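Sobre nosotros | Calik, escuela de idiomas y conversación

¡Hola y bienvenidos! Si has llegado hasta esta página es probable que estés buscando un sitio donde aprender chino o español sin morirte de aburrimiento. Eso mismo buscábamos nosotras cuando empezamos con Calik, hace ya 7 años, en un piso prestado con una pizarra que cojeaba y más ganas que sillas.

Quiénes somos

Somos Ximeng Luo y Rongrong Cai. Ximeng enseña chino a adultos y es la culpable de que todas las clases empiecen con una canción (sí, se canta, y sí, también los tímidos). Rongrong lleva los grupos de español para recién llegados y prepara casi todos los materiales, incluidos los cuadernillos Pakau, que hemos reescrito 4 veces porque siempre aparece una manera mejor de explicar los tonos o el subjuntivo.
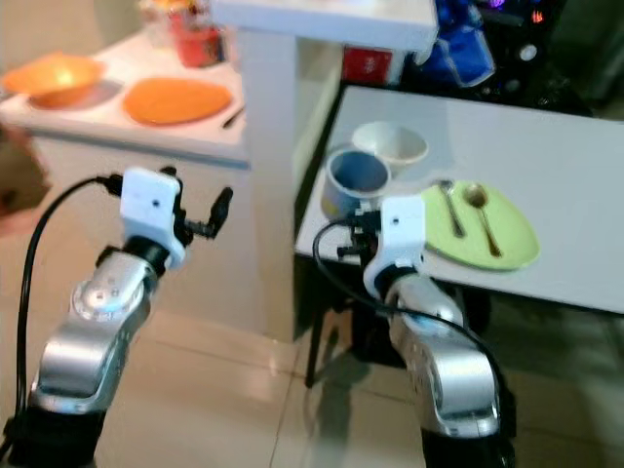

Nos conocimos como compañeras de intercambio: una quería perder el acento y la otra quería conservarlo. Aquellas tardes acabaron siendo un método, aunque la palabra nos da un poco de vergüenza. Lo que hacemos es hablar mucho desde el primer día, corregir después y leer en voz alta textos que de verdad se usan: un menú, un contrato de alquiler, el mensaje de una vecina enfadada.

Cómo son las clases

Los grupos son pequeños y se organizan por nivel, pero nos gusta mezclarlos de vez en cuando. En las sesiones Du, las de lectura, un principiante puede sentarse al lado de alguien que ya lee novelas, y los dos salen con vocabulario nuevo. El fichero de la escuela tiene ahora 1.958 tarjetas, escritas a mano por alumnos y profesoras, y cualquiera puede añadir la suya. ¡Hay algunas con dibujos maravillosos!

También celebramos las fiestas de los dos calendarios. En enero preparamos tarjetas y practicamos felicitaciones en chino - las familias están siempre invitadas - y antes del verano hacemos una lectura pública en la que cada grupo elige su texto.
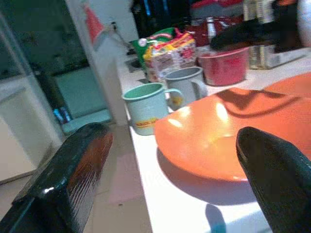 El club Flirent

Flirent es nuestro club de conversación y está abierto también a quien no estudia con nosotras. Funciona por parejas, media hora en cada lengua, y luego se cambia de pareja. Ya han pasado por él 221 personas, y unas cuantas siguen escribiéndose cartas (¡de papel!) desde otras ciudades.

Para venir a conocernos

Puedes asistir a una clase de prueba gratuita de cualquier nivel. Escríbenos contando qué lengua quieres aprender, si la has estudiado antes y en qué horario te vendría bien. Contestamos nosotras mismas, en español o en chino, como prefieras.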